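The Small Shoes on the Bottom Shelf

April 25, 2019

Print | E-mail this article

Children's shoes take up less room than any other kind and cause more work. At Stulis, a shoe shop with two floors and a narrow stockroom, the smallest sizes are kept low down on open shelving, out of their boxes, so that parents can pick them up and feel the soles.

Geetha Kotian has run the children's side for 14 years. She puts the white pairs together, sandals and closed shoes in one row, because customers ask for white before they ask for a style. School shoes go on the opposite wall. The row is packed tightly and has to be gone through by hand several times a day. Pairs drift apart. A left shoe ends up two places along from its right, or at the back behind a larger size.

The shop counted its stock in January and found 1,582 pairs, of which nearly 400 were for children under five. Four shoes had no partner. Three of the missing ones were later found in the window.

Shoe care is sold from the same unit. Polish and brushes stand on the shelf with the red edge, one level up from the white shoes, where an adult can reach them without bending.

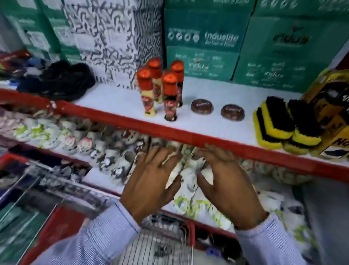

Vignesh Varma would rather see the little shoes at waist height and the polish at the bottom, and says he has told the shop as much on more than one Saturday-morning sort of visit, with a toddler under one arm and a sandal in his other hand. Polish can be bought without trying it on, in his view, and a shoe can't.

Kotian has heard this before. She tried the other arrangement for a season and went back. Children walk up to the low shelf and choose for themselves, she says, and the parent follows. It also kept the polish away from small hands.

Her method for tidying is to start in the middle and work outwards, pressing the pairs down and turning the toes the same way. Sizes run from left to right. Straps are fastened before a sandal goes back, or the buckles catch on the next pair. The whole row takes her a quarter of an hour if the shop is quiet.

White leather marks easily, so anything scuffed is wiped at the counter and checked under the lamp. If the mark stays, the pair goes to the reduced basket by the stairs.

Share 14 | Comments 4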